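4. Handling the belts

4.1 Why belts at all

I'll admit I came to belts sideways. The wider study was meant to be about scarves and small leather goods, and belts were in the plan only as a filler category for the counter visits. By the end of the first month I had more pages of notes on belts than on everything else put together, so they get a section of their own and the scarves have been squeezed into Section 5.

What hooked me was how odd a belt is to shop for. You can look at a shirt on a hanger and get a fair idea of it. A belt lying coiled on a counter tells you very little (you see one edge, a bit of the face and maybe the buckle), so people pick it up, and once they've picked it up they do all sorts of things with it. They let it drop open. They bend it back on itself. They run it between finger and thumb like a bit of ribbon, and quite a few of them sniff it! Earlier write-ups on accessory counters tend to lump all this together as "touching", and I wanted to pull it apart a bit.

The notes cover 294 pick-ups, where a pick-up means that the belt left the surface completely. Prodding, straightening and sliding one belt aside to get at another didn't count. Ditte Blöndal and I did the noting between us, at two shops, Fjeld and Atgate, and we sat down afterwards to argue over the ones where our codes didn't match. We argued quite a lot. Most of it was about whether a squeeze is a different thing from a pinch, and I lost.

4.2 Where the hand goes first

My guess before we started was that people would go for the buckle. It's the shiny bit, it's the heavy bit, and it's usually turned towards you. What we mostly saw was a hand going to the place just behind it, where the strap is joined on. On a plain leather belt there's not much to find there, just a fold and a keeper loop. On a braided belt it's a much busier spot. The weave has to stop somewhere, and the maker usually finishes it off with a leather tab that takes the buckle, so within the width of a couple of fingers you've got metal, leather, stitching and cord all meeting up.

People seem to know, without being told, that this is where a belt gives itself away. One shopper at Fjeld, an older man buying for his son, put it to me like this: "If they've been mean with it, they'll have been mean there." I've borrowed that line in talks ever since.

The grip itself hardly varied. Thumb on one side, fingers on the other, buckle end up and the strap left to hang or trail off wherever it liked (Figure 3). Ditte started calling this the "fish hold" in her notes and I'm afraid the name stuck, though we've used "end pinch" in the tables to keep things respectable. 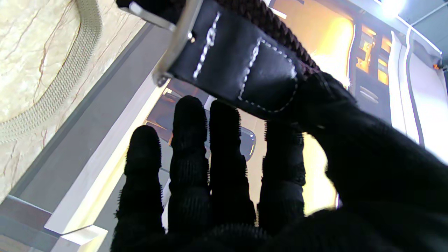
Figure 3. The end pinch on a braided belt. Dark brown woven cord, black leather tab with white stitching, silver metal buckle. A beige mesh belt lies coiled on the marble.

From the end pinch, people went one of two ways. Some tilted the buckle to and fro and looked at the stitching, often bringing it right up close. The others moved along the strap almost at once, pulling it through the free hand, and came back to the buckle only at the end, if they came back at all. I think of the first lot as checkers and the second as feelers. Those aren't types of person, mind you. The same woman at Atgate was a checker with a plain strap and a feeler with a braided one, a minute apart, and when I asked her about it she had no idea she'd done anything different.

4.3 Braid, mesh and plain strap

Plain straps got bent. That was nearly always the second move, a quick curl of the strap to see how stiff it was and whether the surface creased. Braided straps got pulled, often quite hard, and the shopper would watch the weave open up and then let go to see if it closed again. I tried this myself on every braided belt I could get hold of and it's oddly satisfying, so there may be some plain old fun mixed in with the checking.

Mesh was the one that surprised us both. People slowed right down. They would touch a mesh belt while it was still coiled, with one fingertip, and leave it at that, which means a good deal of the interest in mesh never made it into our counts. I'd do this differently next time. A code for "touched but not lifted" would have caught it, and Ditte did suggest one in April, and I said it would make the sheet too crowded. She was right and it's in the revised version.

Stitching mattered more than I had allowed for. When the thread was a different colour from the leather, white on black, say, shoppers talked about it, and they followed it round with a fingernail. When thread and leather matched, hardly anyone brought it up. You could read that as contrast drawing the eye, and I think that's most of it, but contrast also makes a wobbly line easier to spot, and several shoppers told us that's what they were hunting for. We can't split the two with the notes we've got.

Romana Šindelář, who read an early draft of this section, asked whether the counter itself might be doing some of the work. It's a fair point. A belt on pale stone under warm light doesn't look like the same belt in a heap on a shelf, and a hard, smooth top makes it easy to slide a finger under the coil and lift. Both our shops had clear, well-lit counters, so I've nothing to set against them. She has notes from Tendurwood, where the belts hang from pegs, and from what she's told me the first touch there lands much lower down the strap. I'd love to put the two sets side by side.

4.4 Putting it back

Hardly anything gets written about how things are put back, and I nearly didn't write about it either. A coiled belt is a nuisance to re-coil. Shoppers who had let the strap drop open would often have a go at rolling it up again, fail, look round for someone, and lay it down in a loose loop with the buckle on top. The braided ones sprang open worst of all. At Fjeld the staff came along behind and rolled them up again from the tail end, buckle last, leaving the tab on the outside where the next hand could find it.

I asked one of them whether that was a house rule. She said no, it was just the only way it would stay put. We've used her method for the display trials in Section 6, with Kedo's sample belts, and kept the tab facing the shopper throughout.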